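Let Them Do Their Homework on the Bed

I've been a guest reader and an occasional judge for the student robotics course at Indell for a good while now, and every winter I have the same friendly argument with people who care about it as much as I do. The argument is over where the students should do their practice work. The other side would like it all done in the workshop, on the gray tables, under the good lights, with the same set of blocks for everybody. I would like more of it done at home, in bedrooms and kitchens, with whatever happens to be lying around. I know I sound like somebody's grandfather when I say so, but I've thought about it a lot and I'd like to make my case properly.

The course has 31 students this year, and their big project is called Helance. They work with hand-held grippers, one for each hand, and they record themselves picking things up and putting them down, over and over, so that a robot arm can learn from the recordings later on. It's slow work (I tried it for an hour and my wrists complained for two days!) and it asks for a kind of patience I certainly didn't have at their age. The small assignment I like best is the box one. You take an ordinary cardboard box, you put everyday things in it, and you learn to handle them with two sets of fingers that aren't your own.
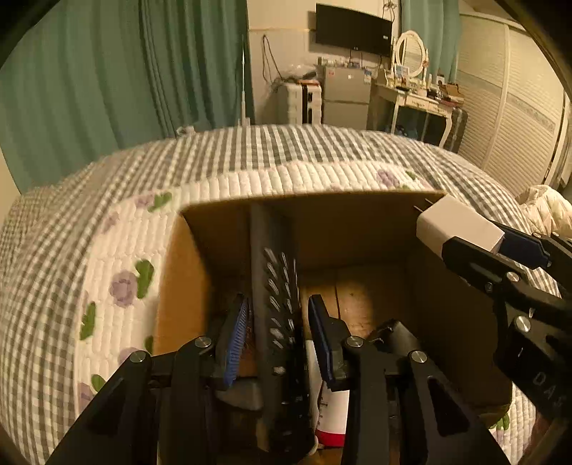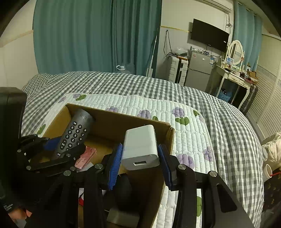

Two grippers, one cardboard box and a charger, on a checkered bed at home.

Opinion
By a guest reader of the Indell student robotics course
23 December 2023

Now, the case for the workshop is a fair one, and I don't want to wave it away. Tables are flat. Blocks don't roll under anything. If 31 people all lift the same block, you can compare their recordings and see who is rushing and who is gripping too hard, and a teacher with only so many evenings in a week needs that. I've sat with those recordings myself, 19 of them in one afternoon, and I was very glad of the gray tables by the end.

But think about what a charger asks of you. It's small, it's smooth, and it has prongs at one end that you'd rather not squeeze. A hairbrush is worse, all bristles on one side and a handle that wants to turn. A remote control leaning in the corner of a box has to be coaxed away from the cardboard before you can get a finger on either side of it. None of this comes up with a wooden block. And a mattress gives under the box in a way that no table ever will, so you learn to go gently or you chase the box across the quilt.

There's something else, and it's harder to put in a grading sheet. A student who practices at home has to look at home differently. One of them told me, after the autumn term, that she could no longer put away the groceries without planning her grip on each item, and she said it as a complaint, but she was grinning. I think that's most of an education right there. The machines we keep being promised are supposed to help in rooms like these, with curtains and cosmetics and a suitcase standing by the wall, and I'd love for the young people who teach them to have started in such a room themselves.

The Jonirell contest in February will be held on tables, of course, and the Kalniņš prize that goes with it is scored the same way it has always been. You get 12 minutes and 66 possible points, and every one of those points is for lifting something tidy. I'd ask the organizers to think about setting aside one round for a box packed by a stranger, with a few awkward things from a bedroom drawer in it. Put it on a cushion if you're feeling brave! I would happily pack the first one, and I promise to leave out anything breakable.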